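4.3 Recording a pick-to-plate demonstration

Read section 4.2 first if the hand-held gripper has not been calibrated since Friday. The policy trained in the Skuvberg study learns from these recordings alone, so a poor one costs more than a missing one.

1. Set the recorder to the task name PLATE-FRUIT and check that the episode counter has moved on by one.

2. Place the plate near the middle of the table and load it with mixed fruit. Change its angle every 14 episodes. Early runs at Gindadstead kept the plate square to the table edge, and the policy later failed on 45 of 389 trials, most of them with the plate turned.

3. Put one target fruit on the cloth, clear of the plate. A second loose fruit may stay on the table as a distractor. Note both in the log.

Note: Leave cups, cans and bottles at the back of the table. Background clutter is part of the method and should vary between sessions.

4. Hold the gripper level with the fingers open and bring it in low over the cloth. Stop when the target lies just beyond the finger pads and between them, then press START.

With a small red fruit as the target and a wrinkled brown one as the distractor, the starting position looks like this. The pads are fully clear of the target and the loaded plate is in view behind it.
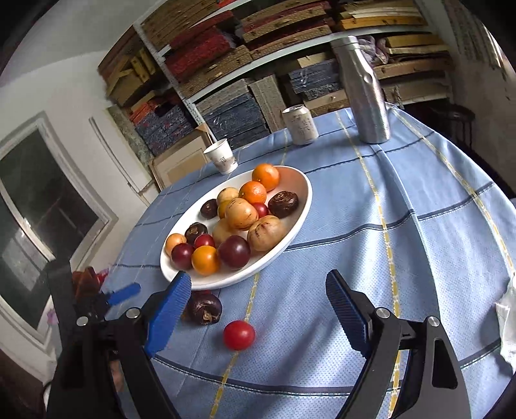 5. Move forward, close the fingers slowly and lift. Small glossy fruit can roll, so close on the widest part.

Caution: Do not squeeze plums or ripe fruit to the end of the trigger travel. Juice on the ribbed pads changes the grip and spoils later episodes.

6. Lower the fruit onto the plate, open the fingers and draw straight back. Press STOP once the pads are clear of the pile.

7. If the fruit falls, keep recording and pick it up again. Mark the episode R - recovery episodes are trained as a separate set. The February release used 245 of them.

8. Send the log sheet to Veronica Vasiliu before uploading.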